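Thu 25 January
Bench 2, block sorting on the wooden board
Present: me, Tâm Võ, Jessie Urquhart until lunch

Arm tripped on force again this morning. Third time this week, same sort of move: coming down next to the group to nudge a block sideways. Controller reported a contact force over the 29 N limit and dropped the brakes. No damage to the rod or the board that we could find. Jessie was at the desk, outside the guard line.

Pulled the log. The tip was commanded to stop 5 mm above the wood and kept going. So either the height is wrong or the tool length is wrong. Jessie thought the board had lifted at a corner. Checked the two screws along the near edge, both tight. Put the straightedge across the planks, nothing worth chasing.

Tâm found it after lunch. The tool file in the Korletey controller still has the old rod length from October. Torquil fitted the longer one and changed it in the Dirnex planner, but the controller loads its own copy at power-up and the planner only overrides it if the session starts clean. After an e-stop it goes back to the old number. That fits the log: all three trips came in the first few moves after a restart.

Corrected the controller file, power cycled, pressed the e-stop on purpose, restarted, read the length back. Right value this time. Speed capped at 65 mm/s for now.

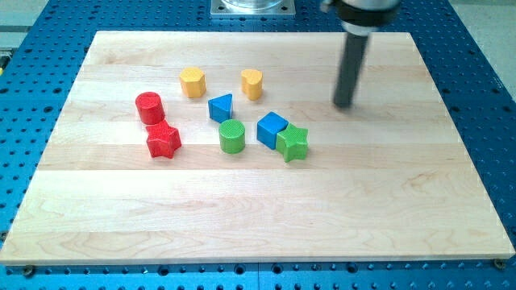 Ran the hover test next, tip down over bare wood first and then in beside the blocks. More than 900 moves with no trip, with an e-stop and restart at move 570. Stars are still awkward, the rod catches between two points and drags the block around with it. Separate problem, leave it.

Still open:
Planner should refuse to start if the two lengths disagree. Tâm to write the check.
Ask Torquil whether the Terness cell got the same rod. If so it has the same fault and should stay off until the file is read back.
Force limit stays where it is. Blair wanted it raised on Monday to stop the trips, and that would have put the rod into the board.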